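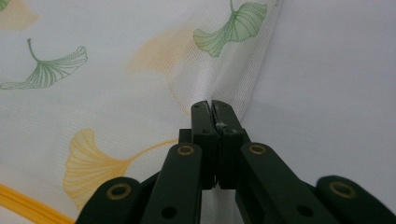

Fulolthorpe Open Records Club, Council Data Group

Fulolthorpe Council Outside Interests: README

What is in the dataset

This dataset lists the outside interests declared by members of the Fulolthorpe town council, together with council payments to the firms named in those declarations. Interests include paid jobs, board seats, shares, land, and membership in private societies. The council publishes the same information as scanned forms, one per member, with no index.

Files

interests.csv has one row per declared interest.
payments.csv has one row per payment.
links.csv connects the other files by firm_id.
notes.txt records every correction made by hand.

Main fields

member_id: our own number for each council member. It stays the same if the member changes party or ward.
interest_type: job, board, shares, land, society, or other.
declared_name: the name as written on the form, spelling errors included.
firm_id: filled in only when we could match the name to a registered firm.
amount: dollars, before tax. The council does not publish payments under $1000, so those are missing.
vote_recused: yes, no, or blank. Blank means the minutes do not say.

How names were matched

Forms were typed in by one person and checked by another. Names were then compared with the business register. Cunix and Jistex appear under several spellings and were merged. Gajdoš was sometimes written without the accent, and we kept that form in declared_name. Matches that rest on a street address alone are marked weak in links.csv.

Society memberships have no firm_id. Members are asked to list them but are not required to, and some forms have a line drawn through that box. We coded the line as blank. An earlier release coded it as "none," which was wrong.

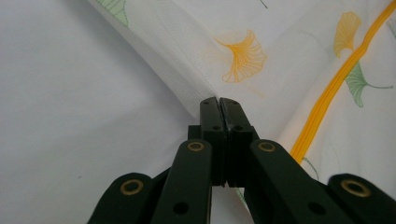
Adesuwa Mohammed wrote to us that a blank society field still gets read as a clean record, and asked for a separate code where a member crossed the box out. We agree, and the code "struck" will be added in the October release. Until then, please do not use the blank rows to compare members.

Known problems

Free text in the land category runs up to 2000 characters and sometimes includes a home address. We removed house numbers. If you find one we missed, report it before sharing the file.

The council replaced its form partway through the period covered. The old form asked for shares above 20 percent of a company, and the new one asks for all shares. A rise in declared shares after the change does not mean that members bought more.

A link between a member and a paid firm is not evidence of wrongdoing. Check the minutes first.

Version and contact

Current version: 2. Files are UTF-8, comma separated.
Corrections go to Ctibor Ďurica at the club. Include the row number and a copy of the form.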